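How do I get the cloudy film off old plastic storage canisters?

Asked by Ruth Fairclough
2021-12-17

I inherited a whole stack of plastic canisters from my aunt in November, the tall round kind, and I'd love to use them for flour and rice. They're all kind of foggy. I've run them through the dishwasher twice and if anything they came out worse! Is this a stain, or are they just done for? I don't want to spend $50 on new ones if I can help it.

3 answers

Sakda Kaewsai

Depends what the fog is. If you have hard water it could be mineral film, and that part is easy. Fill the sink with warm water, dump in a couple cups of white vinegar, and let them sit for an hour or so. I usually forget mine and they get the whole afternoon, no harm done. Then go over them with a soft cloth and a little dish soap and rinse really well (my first batch of rice smelled like pickles).

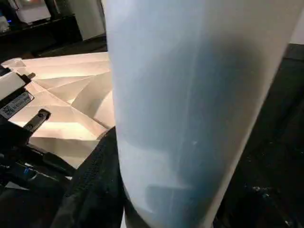
Try it on one canister before you do the whole stack. If it still feels slick and looks just as cloudy once it's dry, you're probably looking at etching from the dishwasher — lots of tiny scratches and heat wear — and vinegar won't touch that. I have a few like that and I keep dry beans in them. They work fine, you just need a label.

Skip the green scrubby pads, by the way. I ruined a good pitcher that way and I'm still annoyed.

Derek Oakley

just buy glass

Trygve Öberg

Agree with the vinegar. For the greasy kind of film I make a paste of baking soda and water, leave it on 10 minutes, then wipe with my fingers or an old T-shirt. Also check the lids! My seals had gone sticky and I had to toss those even though the canisters cleaned up okay. And wash by hand from now on, or top rack with heated dry turned off.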